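Community Help > Travel > Scenic Drives > Boltach Lake Circuit

Last updated: Thu 25 November

Is the Boltach circuit suitable for a day trip in July?

Posted by Mamavis

Our household intends to drive the full Boltach circuit, 100 kilometres, starting and finishing at Šimkus. Advice is sought on whether one day is sufficient, and whether the western shore is open to ordinary vehicles in winter.
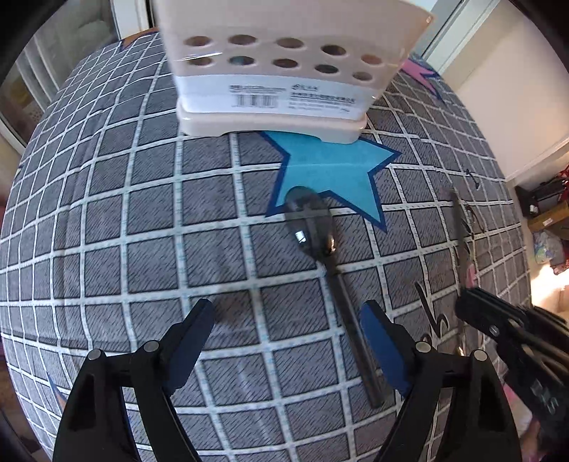
We would also like to stop for lunch at the Uvivel lookout. Our picnic rug is a grey and white plaid, and I do not know whether its cloth is adequate for damp ground or whether tables are provided.

Reply from Šimkus Road User

One day is sufficient, provided that you depart early. Travel anticlockwise, as the lay-bys are then on the lake side. The western shore is sealed except for 10 kilometres north of Uvivel - this section is gravel and is graded irregularly. Please consult the council road report before departure.

Reply from lakeside2

There are 2 tables at Uvivel, both usually taken by noon. Put a groundsheet under the rug. No fuel on the western side.

Related topics
Fuel stops near Šimkus
Caravans on the Boltach circuit
Uvivel lookout parking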